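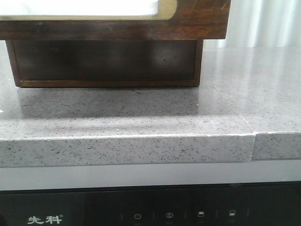 Light and Glare on a Polished Kitchen Counter
Project report by Nhung Đinh and Ánh Vũ

1. Purpose of the project

In our course on home interiors we had to choose one surface in a real kitchen and study how it behaves in daylight. We chose a grey speckled quartz counter near a curtained window in a flat in Plundale. The owner has complained that the counter is tiring for the eyes in the morning, and she wanted to know if she must change the stone or only the things around it.

2. Method

We visited the kitchen in February and stayed for 14 days in contact with the owner, who wrote a short diary for us. We looked at the counter with the curtain closed and with the curtain open. The dark wooden piece of furniture was left standing on the stone at all times, as the owner does not want to move it.

3. Observations

The polish is the main cause of the glare. Dark wood gives a soft, dark reflection on the stone in front of it, and this part is comfortable to look at. The front edge is different. It looks lighter, and it has small chips along the upper corner. Towards the right there is also a seam in the edge, where one piece is set slightly off from the other.
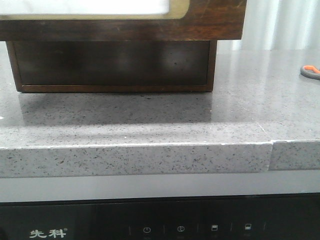

Does a sheer curtain remove the glare from a polished counter?
It makes the light softer, but a glossy stone will still reflect a bright window, so a thicker curtain or a matt mat is also needed.

4. Recommendation

We advise the owner to keep the stone. A heavier curtain can be tried first, and a matt mat can be put on the right side during work. The chips should be filled by a stone repairer before they become larger. We asked Haberkorn for a price but had no reply before we finished this report.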